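Project Zornden: Equipment Planning Report
Group members: Osvaldo Holanda, Palesa Venter, Defne Gündoğdu
Supervisor: Nesrin Sezer
Submitted Thu 9 July

3. Equipment and budget

3.1 What we had to spend

The department gave the group 2000 euros for the whole project. This had to cover the head camera, storage, cables, mounts and anything that would be used up during recording. The arm itself is on loan from the teaching lab and is not in our budget. We agreed early on to keep part of the money back until the first recordings in a furnished room were finished. We had only worked at a bench before that and did not know what we would be short of.

3.2 Camera

We compared two cameras. The Halosside was the cheaper one and had the wider view. The Diramar cost more but let us set the exposure time by hand. Palesa tested both on the bench and could see little difference between them, so our first plan was to buy the Halosside and spend the rest on storage.

We changed our minds after trying the Halosside indoors. When the head turns quickly under ordinary room light, the picture smears and edges become hard to place. A large pale object against a white wall is a bad case, as there is not much contrast to begin with. Glass is also a problem for the depth estimate, and homes have a lot of it.

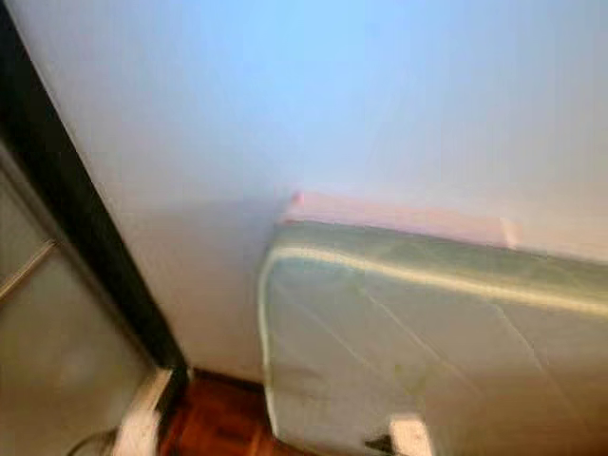

We then looked at whether better lighting would be cheaper than a better camera. Two LED panels would have fitted the budget, but they need stands and sockets, and they would have to be carried to every room. Osvaldo also pointed out that a robot meant for homes should cope with the light that is there. We dropped the lights and ordered the Diramar.

3.3 Storage and cables

One session fills up to 100 GB. We planned 12 sessions and first meant to keep everything, which would have meant buying two drives. Defne wrote a script that throws out stretches where the robot is standing still, and after that one drive was enough. The second drive was taken off the order.

Cables were the item we judged worst. We had put down one spare and ended up ordering 4 longer ones, plus clips to hold them to the mast. A loose cable on the floor is a trip risk and can also catch in the wheels. Next year's group should put cables in the plan from the start.

3.4 Items not bought

A Lò wheeled base was on our first list. The quote was more than the whole budget, so we stayed with the base the lab already owns. It is slow on door thresholds but fine on a flat floor. We also left out a second battery. Ctibor Tichý in the workshop lent us one for the recording days, and this should not be counted on again.

3.5 Delivery times

The camera was the last item to arrive and held up calibration. We had ordered everything together and should have sent the camera order first. The mounts could have waited, as the workshop was able to print a temporary one.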